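Review: The Pritoteo Practice Pack for Simulated Home Tasks

I bought the Pritoteo pack in February to replace the task rules our group had been keeping in a shared spreadsheet. It is a set of written rules, forms and a checking script for people who test robot arms in simulated homes. It does not come with a simulator or any rooms. You bring your own. 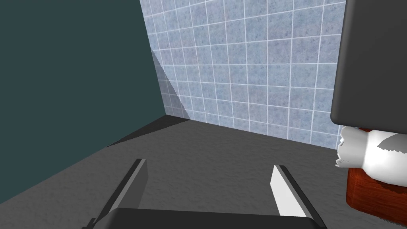
The single-lab license costs $221 and covers every seat. There is a larger license for companies, which I did not try.

What you get

The main document is 80 pages long and is written in plain English. It is split into scene setup, start positions, what counts as a success, and how to report results. The forms are ordinary fillable files. The checking script reads your run logs and tells you which ones are missing required fields.

Setup took me one afternoon. The script wants log fields named its own way, so Lemlem Lencho wrote a short converter for ours. If your logs are already tidy, you may not need one.

The scene setup rules

This is the strongest part of the pack. Every room has to be frozen and given a version number before any scored run. Lighting counts as part of the room, so if you move a lamp, the room gets a new version. We had been careless about that. Two of our bathroom versions had the same name and different shadows, and we had been putting their results in one table.

The pack also asks for a written list of every object that can move. Small household things such as a toilet paper roll and its holder have to be listed as separate items, each with its own mass and friction values. A fixed object must be marked as fixed. I found several mistakes in our rooms just by filling out the form.

Start positions

The rule is that the gripper starts open and empty, clear of all surfaces, and the start pose is saved with the run. You must also save a still from the wrist camera before the first motion command. I thought the still would be a nuisance. It adds very little to the log size, and it has been the fastest way to find runs that began in the wrong place.

There is a minimum clearance from the floor, set as a share of finger length. This works for the two-finger grippers we use. I don't think it would suit suction tools, and the document has no section on them.

Success and failure

You have to write the success test before the first run and have a second person sign it. After that it can't be changed without starting the count over. Hedvig Söderlund signed ours and sent back three of them for being too vague. "Object is placed near the wall" was one. She was right to.

Failures need a cause code. The code list is too short. Slipping out of the fingers and never being gripped at all share one code, and for our work those are different problems. You can add your own codes, but the summary page lumps them under Other.

The checking script

I ran it on 1,090 old logs. It flagged 188, mostly for a missing room version or no saved start pose. I went through the flagged logs by hand and agreed with nearly all of them. A few were flagged over a time stamp format that the manual says is allowed. Support told me it was a known bug and gave me a setting to turn that check off.

It runs from the command line only. The error messages give the log name and the field name, and that is enough.

Compared with Brunet

We used the Brunet checklist before the spreadsheet. Brunet is shorter and easier to hand to a new student, but it says almost nothing about lighting or room versions. If your main work is on a real arm with a few simulated runs on the side, Brunet is probably enough.

Bad points

No suction tools, as noted. The index has wrong page numbers in the reporting section. The printed copy is bound so that it won't lie flat on a desk. Updates are free for a year, and the price after that isn't posted.

Would I buy it again

Yes, for the setup forms and the script. I would skip the printed copy. We still use our own failure codes and keep them in a separate file next to the Pritoteo forms.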